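4.2 Memory slots and how people misread them

Juraj Šindelář has argued for years that the memory slot is the least respected part of a server, and the Vevonden refurbishment records give him little reason to stop. Of the 620 boards that passed through the workshop, 60 were sent back with a memory fault, and in most of those the memory was in perfect health. It had simply been put somewhere else. Long black slots in a bank look very much alike, and a person working from the side of the bench sees them at the worst possible angle (Figure 3). Makers sometimes colour a slot or part of one to help. The workers we spoke to had noticed the colours and had formed several firm, incompatible theories about what they meant.

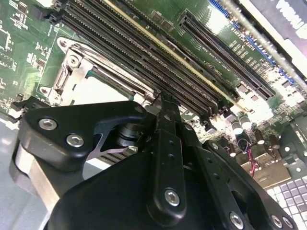

Figure 3. Memory slots on a green server board, seen at a low angle. One slot carries a pale cream-yellow stripe.

We therefore asked workers to name the slots aloud before touching anything. This was unpopular. It did, however, show that many of them counted outwards from the processor on one side and inwards towards it on the other, a system with a certain elegance and no basis in the manual. Boards with slots on both sides of the socket (Figure 4) suffered most. The Stemisus job sheet, written by someone with a clear view of a diagram and none of a board, spoke only of "left" and "right", and left the reader to decide which way up the board was. Ó Briain's suggestion that the printed maker's name should settle the matter was tried for a morning. On several boards the name ran sideways.
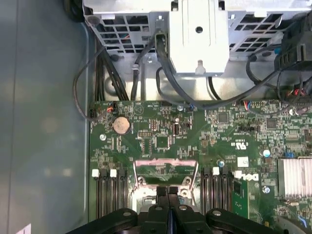 Figure 4. Dell board with four memory slots on either side of the processor socket. The coin-cell battery is towards the upper left.

The revised sheet names each slot by the label printed beside it and nothing else. It also asks for the latches to be checked before a module is pressed home, a step which the older hands regarded as an insult and which the newer ones skipped. Oravec, who supplied the bench lamps, offered to supply brighter ones. We accepted, as the labels are very small and the workers are not getting any younger.

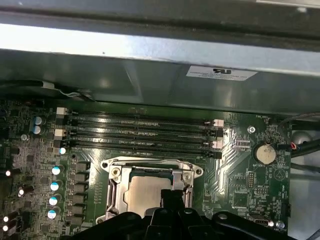
Should the memory be fitted before or after the processor?
Fit the processor first and close its lever, then add the memory in the order given in the board's manual.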